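Reference > Defense > Unmanned Systems > Tutemo Judex

Print this article | E-mail this article

Tutemo Judex

The Tutemo Judex is a tethered surveillance drone sold to border and police agencies. It draws power through a cable from a ground unit, and the maker says it can stay up for 38 hours at a height of 300 feet. No independent test of either figure has been published. The endurance claim in particular appears only in sales material, with no mention of wind or payload.
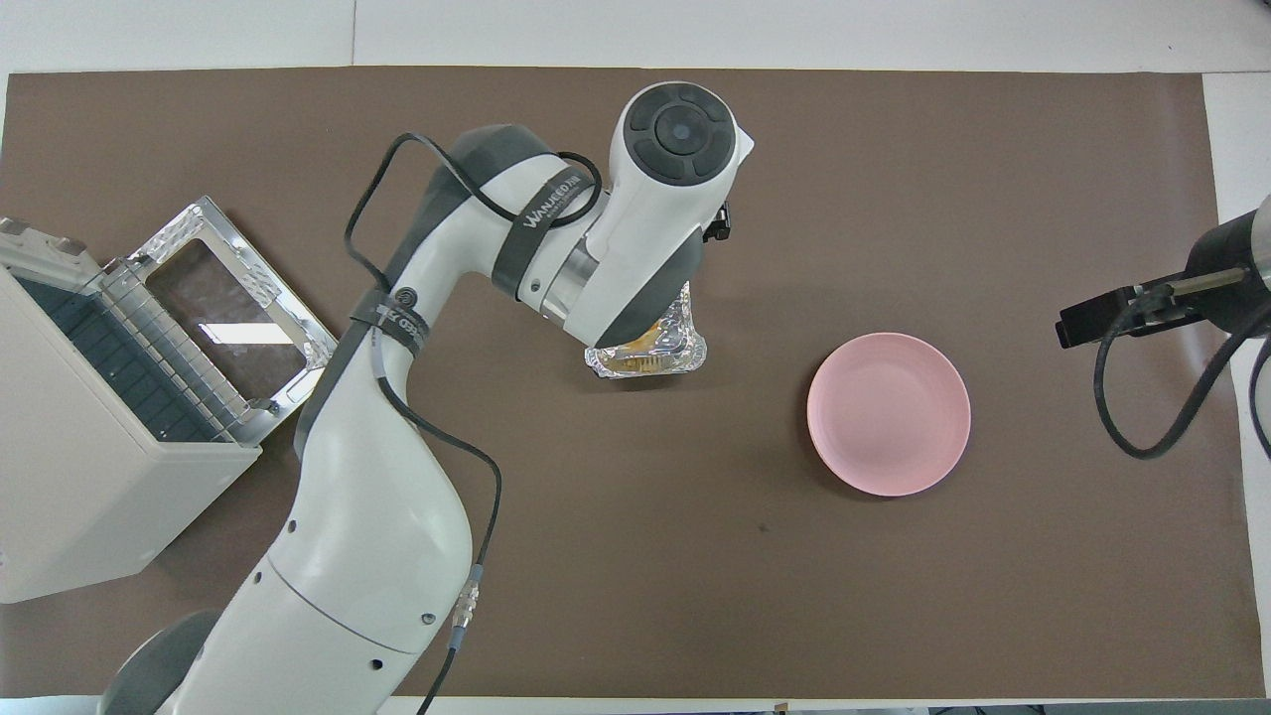
Tutemo lists four customers but names none of them. Trade press reports have repeated the number without checking it - one counted a trial loan as a sale. Smits, a rival supplier, offers a similar aircraft with a shorter stated endurance.

Police in Mirnari leased three units for a trial that began in February. The department called the results "encouraging" but released no flight logs, and the lease was not renewed. Whether cost or performance was the reason is unclear. Critics noted that a camera on a mast would have covered most of the same ground.

Last updated Tuesday, January 12, 2021

Contact us | Copyright notice | Back to top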